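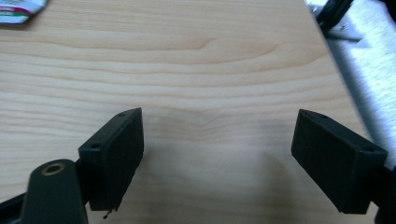

Section 4. Placing and Starting the Somach 806 Humidifier

Last updated: May
2 comments | 20 shares

Read this section before you plug the unit in. If you bought the 806 with the Nusgate floor stand, put the stand together first (Section 3) and then come back to step 1.

4.1 Choosing a spot

1. Pick a firm, level surface. A table, a low shelf or the Nusgate stand will do. Do not set the unit on carpet or on a bed.

2. Leave at least 20 inches between the mist outlet and the nearest wall, curtain or bookcase. The back of the unit needs only a hand's width.

3. Keep the unit away from radiators, fan heaters and direct sun. Heat near the sensor makes the reading drop and the unit will run longer than it should.

4. Check that the cord reaches the outlet without being stretched across a doorway. Extension cords should not be used.

5. Put the drip tray under the base. The tray has a raised lip on one side, which goes to the front.

CAUTION: Do not place the unit above a power strip, a computer or anything else that would be damaged by water.

4.2 Filling the tank

1. Make sure the unit is unplugged.

2. Lift the tank straight up by the handle. Turn it over and unscrew the cap counterclockwise.

3. Rinse the tank once with cool tap water and pour it out. New tanks can have a slight plastic smell, and a second rinse usually takes care of it.

4. Fill with cool water to the line marked MAX. Do not use hot water.

5. Screw the cap back on until the two arrows meet. Turn the tank right side up over a sink and wait a few seconds. If the cap drips, take it off, check that the rubber ring is seated flat and try again.

6. Dry the outside of the tank and lower it onto the base. You will hear air bubbles as the base fills.

Note: In hard water areas, fit the Sandwood 133 cartridge before first use. Soak it in a bowl of water for 20 minutes, then push it into the round slot in the base until it clicks. The cartridge does not come in the box. Other cartridges of the same width will go into the slot but do not seal properly.

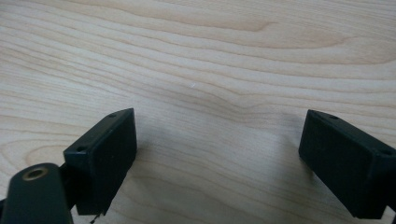 White dust is the most common complaint with this type of humidifier. It is made up of minerals from tap water, carried out with the mist, and it settles on whatever is close to the unit. On dark furniture it shows up within a day or so. A pale wooden top like this one, with its soft tan grain lines, can hide it for much longer, so don't judge by eye. Wipe the surface with a dry black cloth and look at the cloth instead. If there is dust on it, change to distilled water or replace the cartridge, and turn the mist down one level.

4.3 First start

1. Plug the unit in. The display shows two dashes, then the current room humidity.

2. Press POWER. The light around the button turns blue.

3. Press MIST until the display shows level 2. This is the right level for most bedrooms and small offices.

4. Let the unit run with the door and windows closed. Stay nearby for the first half hour and check the drip tray and the surface around it. Any moisture on the surface means the outlet is too low, too close to a wall, or set too high.

5. Turn the nozzle so the mist points toward the middle of the room. It should disappear into the air before it reaches any furniture.

6. To set a target, hold HUMIDITY until the number blinks, then use the arrows. The unit stops when the room reaches that number and starts again when it drops.

The first reading can be off by several points. Leave it alone overnight before you decide the sensor is wrong. If it still looks wrong the next day, see Section 7 for how to reset it.

CAUTION: If windows or walls collect moisture, switch the unit off and air the room. Start again on a lower target.

4.4 Sharing a room with paper and pens

Offices and craft rooms need a little more care. Paper curls, envelopes seal themselves shut and cardboard boxes go soft at the corners.

1. Keep the unit on a separate surface from paper stock and printers.

2. Store loose sheets flat in a closed drawer.

3. Keep the caps on markers, whatever the humidity. A humidifier will not save a pen left open.

4. Switch the unit off when the room is empty for the weekend, and pour out the tank.

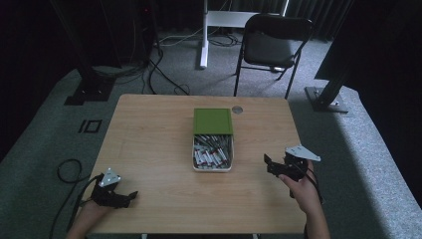 Hendrik Geerts wrote in the comments that he had set his 806 right beside the printer and got a paper jam nearly every morning. Moving it to the other side of the room fixed most of that, he said, and lowering the target a few points fixed the rest. He also asked whether the De Haan nozzle fits the 806. It fits the outlet, but it blocks the overflow slot and should not be used.

4.5 Daily and weekly care

1. Every day, empty whatever water is left in the tank and refill with fresh water.

2. Once a week, unplug the unit and wipe the base with a soft cloth and plain white vinegar. Rinse well. Keep water out of the air inlet.

3. Brush the small metal disk in the base with the brush supplied. Do not scrape it.

4. Let all parts dry before putting them back together.

Descaling is covered in Section 5.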